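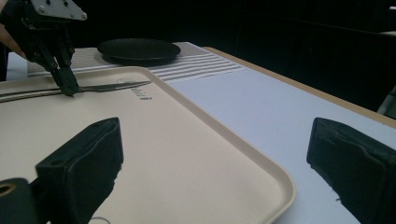
Where do the trays and silverware go when you finish eating? Knives, forks and spoons go in the gray bins by the door, and the empty tray goes on the rack next to them.

The Harju community dining hall in Dusville has changed the way it handles trays and table settings, and regular diners will see the difference starting in August.

Until now, trays were handed out already set with a knife, fork, spoon and napkin. Under the new arrangement, diners pick up a bare tray at the start of the line and take only the silverware they need.

Seija Saarinen, who manages the hall, said the old system meant the kitchen was washing a lot of clean knives.

“On soup days almost every knife came back unused, and we still had to run it through the machine,” she said. “That adds up when you serve lunch and supper.”

The hall seats 118 people and owns 91 cream-colored serving trays, some of them bought when the building opened. Worn trays will stay in use as long as the rims are sound – a mark left by a cup or a bowl is no reason to throw one out, Saarinen said. Cracked trays will be pulled and replaced over the fall.

The town set aside $4000 for the change. Most of it went toward a second drying rack and a longer counter, both supplied by Clonico. The rest will pay for new table knives and a set of woven placemats for the tables along the Stoten Street windows, where people who would like to eat without a tray can sit down to a set place.

Dušan Pavlović has eaten lunch at the hall most days for the past 2 years. He said he liked having everything laid out for him but expects to get used to picking up his own.

“I only ever wanted a fork anyway,” he said. “My one request was that they keep the sharp knives for the meat days, and they told me they would.”

Diners who have trouble carrying a tray can still ask for one to be set and brought to the table. Requests can be made at the register or by phone before 10 a.m.

Lunch hours and prices stay the same. The supper line will open at 5 p.m., half an hour earlier than before.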